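Unit 6: Looking after the hand-held gripper
Course notes, Lucienne Hamel

The gripper we use for garment work is a linkage with two upright fingers, each faced with a blue ribbed pad. Most faults you will meet are in the pads or at the pivot pins. Check both before every session.

Pads. Wipe the ribs with a dry cloth. Lint packs into the grooves and the pad starts to slide on thin fabric. Change pads in pairs, at 450 grasps on the Dikent log sheet or sooner if a rib is torn.

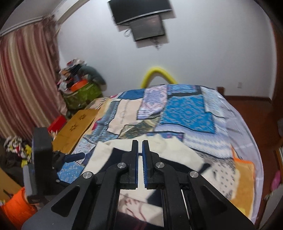
Pivots. Close the fingers slowly and watch the gap. It should stay even from base to tip. If one finger leads the other, look at the pin near its base first, then the outer one. Tighten a little at a time — an overtight pin feels like a worn trigger, and people have swapped good triggers over it.

Test grasp. Lay a soft garment flat, take one layer at the edge, lift and hold for 19 seconds. Do this two times. A slip means going back to the pads.

Write up any part you change on the Pasix sheet with your initials. Spare pins are kept by Loïc Chauvin in the Erby room.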